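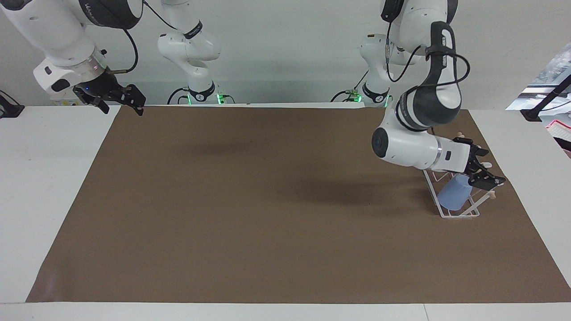
El laboratorio de manipulación de Ondrejka compara dos controladores para un puesto de trabajo de dos brazos

25 de marzo de 2024

El laboratorio de manipulación de Ondrejka ha concluido la primera fase de un ensayo comparativo entre dos controladores destinados a puestos de trabajo con dos brazos robóticos. El estudio, iniciado en diciembre, forma parte del programa Vomum, dedicado a la evaluación de equipos para tareas domésticas y de servicio. Los controladores sometidos a prueba son el suministrado por la empresa Bralton y el desarrollado por Storley.

Durante esta fase se completaron 674 ensayos con vajilla ligera. La tarea de referencia consiste en retirar un vaso azul claro de un escurridor de alambre, depositarlo sobre la mesa y devolverlo a su posición inicial. Ambos brazos están equipados con pinzas paralelas de dos dedos, que se mantuvieron sin cambios a lo largo de todo el trabajo. De este modo, las diferencias registradas pueden atribuirse al control y no al elemento de agarre.

El puesto de ensayo se instaló frente a una pared blanca y la mesa se cubrió con papel marrón mate. El laboratorio adoptó este montaje tras comprobar que los reflejos del tablero alteraban la estimación de profundidad de la cámara fija. El papel se sustituye al comienzo de cada serie y la posición del escurridor se verifica con una plantilla.

El escurridor fue seleccionado por la dificultad que plantea. El alambre fino ofrece poca superficie a los sensores de profundidad y deja un margen reducido para la entrada de los dedos. Un vaso inclinado entre las varillas obliga, además, a orientar la muñeca antes del cierre de la pinza, y una corrección tardía suele terminar en contacto con la estructura.

Según los datos preliminares, el controlador de Storley registró menos contactos no deseados con el escurridor durante la aproximación. El de Bralton, por su parte, completó la tarea en menos tiempo cuando el vaso se encontraba en posición vertical. Con el vaso inclinado, la ventaja de tiempo desapareció. El informe recoge 142 agarres fallidos entre los dos equipos, en su mayoría producidos al cerrar la pinza sobre el borde del vaso con un ángulo insuficiente.

También se evaluó la coordinación entre los brazos. En una parte de los ensayos, uno de ellos debía permanecer abierto y en espera sobre la mesa mientras el otro trabajaba junto al escurridor. Los dos controladores respetaron la distancia mínima programada. Se observaron, no obstante, oscilaciones leves en la reanudación del movimiento con el equipo de Bralton, que la empresa ha atribuido a un parámetro de filtrado y que serán objeto de revisión.

El laboratorio advierte de que los resultados corresponden a una sola clase de objeto y a unas condiciones de iluminación constantes, por lo que no deben interpretarse como una clasificación general de los productos. La disposición de los cables en los brazos quedó igualmente documentada, dado que una holgura excesiva cerca de la muñeca puede limitar determinados giros.

La segunda fase tendrá una duración de 22 semanas e incorporará platos, cubiertos y recipientes de vidrio. Está prevista asimismo la comparación de dos juegos de dedos con distinto recubrimiento, así como la incorporación de una cámara adicional en la muñeca de cada brazo. Los protocolos de la primera fase se aplicarán sin modificaciones a los ensayos con vaso, que se repetirán como serie de control.

El informe técnico completo, con las trayectorias registradas y la configuración de ambos controladores, estará a disposición de las entidades participantes en el programa Vomum. Las solicitudes de acceso deberán dirigirse a la secretaría del laboratorio, con indicación del uso previsto de los datos.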